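The last bus out of Mundale

I used to plan my whole winter around the roller hockey fixtures, and I'd forgotten that until Lorraine rang me one Tuesday evening to ask whether I still had my old Mundale scarf. I do, of course. It's in the airing cupboard, it smells faintly of chips, and I would no sooner throw it out than throw out the cat.

For anyone who wasn't there (so, nearly everybody), Mundale and Illow are two small towns at either end of the same valley, and for a good few years they both had a roller hockey side that was far better than it had any right to be. They hated each other in that cosy way neighbours do. I lived nearer Illow but I'd started going with Lorraine Entwistle, who was Mundale to the bone, and you don't change sides once you've been given a scarf. We went to every derby, home and away, on the number 177 bus, which took the long way round past the quarry and stopped for absolutely anyone who put a hand out.

The Mundale rink was in the old drill hall. I don't know how to explain the noise of that place to someone who has only been to modern leisure centres. The roof was tin, the seating was wooden benches bolted to a bank of steps, and when the ball hit the boards at the far end you felt it in your teeth. There was a sign by the door saying the hall held 736, and on derby nights I'm fairly sure we were all breathing in to make it fit. You came out with your ears ringing and your coat smelling of floor polish and onions.

Illow's place was newer and colder, with plastic seats in two shades of blue and a tannoy you could understand, which we thought was showing off. They did have better tea, I'll give them that. Lorraine wouldn't drink it on principle. I drank hers as well as mine.

The player everybody came to see was Horațiu Furtună, who had turned up to work at the sawmill and mentioned to someone in the canteen that he'd played a bit at home. A bit! He could stop dead from full speed and leave two defenders sailing past him like people who've missed their station. He wasn't big and he wasn't especially quick over a distance, but he always seemed to have another half second that the others hadn't been given. My mother, who had no interest in sport of any kind, came once with a bag of knitting and never got it out.

His partner Alina Ghiță kept goal for the women's side, which played the earlier match, and if you got there late you missed the best saves of the evening. Lorraine and I learned that the hard way in our first season, strolling in with our sausage rolls to find everyone on their feet for something we hadn't seen. After that we caught the earlier bus, which meant leaving work at half past four and pretending to have the dentist. I had a great many dental appointments that year.

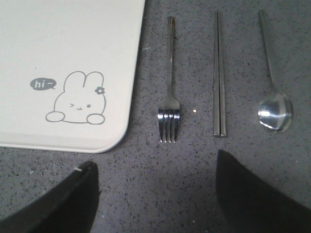 The match I think about most is the cup semi-final at Illow, in May, when it was much too warm for it and they'd propped all the fire doors open. Mundale went 3 down before I'd found my seat. I remember Lorraine not saying a word, just folding her programme smaller and smaller until it was the size of a stamp. Then Eusebio Flores, who was our captain and must have been well past forty by then, skated over to the bench, said something short, and skated back. I've no idea what he said. I have asked him since and he claims he wanted to know what time the chip shop shut.

Anyway, they came back. Furtună got two, the second of them off the post and in off somebody's skate, and Eusebio himself scored the equaliser with a shot so slow that I could have described it to you while it was happening. We went through on penalties. A man I'd never met kissed me on the forehead and then apologised very formally. We missed the 177 and had to share a lift home in the kit van, sitting on the bags, and I can tell you that roller hockey kit at the end of a warm evening is something you carry with you for life.

We lost the final, by the way. I always leave that out when I'm telling it in person.

The club folded a few years later. The drill hall roof needed doing, the sawmill had cut back, and a couple of the best players moved away within months of each other. Illow carried on for a while with no one to be rude to and then stopped as well. I felt sorrier about that than I expected. I walk past the hall sometimes when I'm visiting, and they've turned it into flats, very nice ones I'm sure, though I do wonder who has the bedroom where the penalty box was.

So, the reason Lorraine rang. Zoila Flores, Eusebio's daughter, has been going through the loft and has found 275 old programmes, nearly a complete run, along with a box of photographs that no one had labelled. She's asked a few of us round to put names to faces before we all forget them. Lorraine has already said she'll be arguing about who scored what, and she's bringing her own list. I'm bringing the scarf and a lemon cake.

If you happen to have been a regular at either end of the valley, do leave me a comment, even if you were Illow. I'd especially love to hear from anyone who remembers the man with the handbell who sat behind the away bench, because Lorraine says I made him up.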